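Practical creature effects on a student budget - where do I start?

Asked 9 January 2025

I'm making a short horror movie (15 minutes, one location, one monster) and I want the creature to be physically there on set. I grew up on rubber monsters and I still love them more than anything rendered! My total effects budget is 478 dollars. Is a full suit crazy? Should I only build a head and hands? We shoot in September, so I have time to learn, and I've never cast anything bigger than a fake finger.

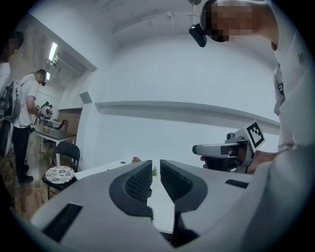

White T-shirt, two black rubber fingers.

3 answers

Foner
Accepted answer

Go for head and hands, and put most of the money into the hands. Think about how many great monster scenes begin with fingers coming around a door - the audience builds the rest of the body for you. I did exactly this on Triltitz, my second short, and we only showed the face in two shots. Sculpt in oil clay, cast in latex, and paint thin layers with plenty of drying time between them.

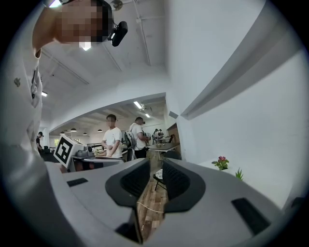
Wardrobe matters more than beginners expect, because your actor has to react to the thing at close range and the costume is what the camera reads first. Pick something that shows slime and blood well. A plain white shirt is wonderful for this, and the wrinkles in the one in the photo would catch side light beautifully. I'd cover the little gray emblem on the chest, though, or it will pull the eye in every close-up. Buy three identical shirts if you can - you will ruin at least one on the first take.

Oyelaran

Seconding hands! Also, keep your lights low and behind the creature. Ours looked like a wet glove until we moved one lamp to the floor, and then the whole crew yelled.

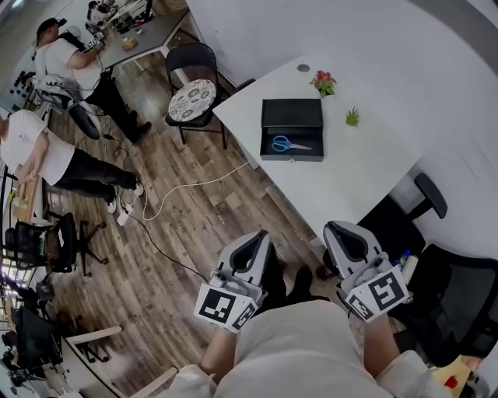 Leave room in the schedule too. We planned 30 minutes for each creature setup and needed twice that, mostly for regluing edges. Shoot the monster first while the paint is fresh and everyone still has energy, then do the dialogue.

Bosent

just watch the old ones with the sound off, you'll learn more than from any tutorial. good luck!!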